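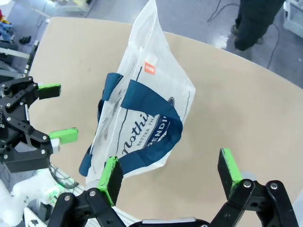 Both grippers open, tote bag on the table, club night at Kilomia.

I said in December that I'd give the bag task a fair hearing, so I went along again. I'm still not sold.

The Prarkasano entry rules want a two-armed robot to handle soft things, and our students chose a tote bag. Fine. It's a horrible object for a robot. The plastic is thin enough to half see through, it creases wherever it likes, and the dark teal handles flop across the lettering in loops. A child would sort it out with one hand while asking for crisps.

The plan is to learn from recorded attempts. The team has 163 so far and thinks 579 will do. Where does 579 come from? I asked twice and got two different answers, one of which was a spreadsheet. Last year's Nutsugah team had 1,290 and their arm still grabbed at thin air as soon as somebody shifted the table.

My other grumble is the wrist camera. It gives a lovely view of the bright green finger pads, which are scuffed black along the edges, and I'd like to know if worn pads grip plastic like new ones do. Nobody has tested it. New pads go on before the heats — so all the practice will have been on different fingers.

The students are good, I should say. They argue properly and they write things down. I just wish they'd try one handle, with one arm, before promising Fineck a folded bag.

I'm back there in 2 weeks. I've asked to see the failures first.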